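About Us

Hi, and welcome to Pevodness! We pack fruit boxes and table gifts for offices, hotels and a whole lot of grandmothers, and we've been at it long enough that I've stopped noticing the smell of pears on my own coat.

There are 43 of us these days, most of us on the packing side. On a normal Friday we send out 3,000 boxes, and in December I'd rather not say. For years every piece of fruit got picked up by a person, looked over and set down by that same person, all shift long. My wrists still remember it!

Then we bought our first robot arm, which we named Festis (there was a vote, and I lost). I was nervous, and so was everybody at my table. We asked a lot of questions at that first meeting — would there be fewer of us, who'd be in charge of it, could we turn it off?

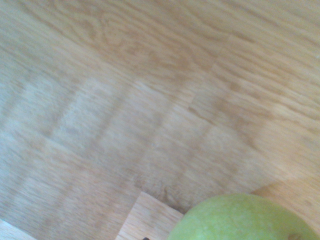

What changed for me is mostly the middle of the day. The arm takes the repeat lifting and I do the choosing, the ribbon and the fixing when something looks wrong. Everyone on the floor got 90 hours of paid training, and two of my old table mates now set up the arms full time. They're good at it, too, and they're paid more for it. Soft fruit still goes by hand, and so do the Kalinowski boxes, our fanciest, with all that tissue paper.

We're still working some things out. The Mernetti room is louder than it used to be, and we're trying shorter turns in there. If you'd like to come see us, the shop door is open from 9 a.m. — ring the bell twice, the first one never works.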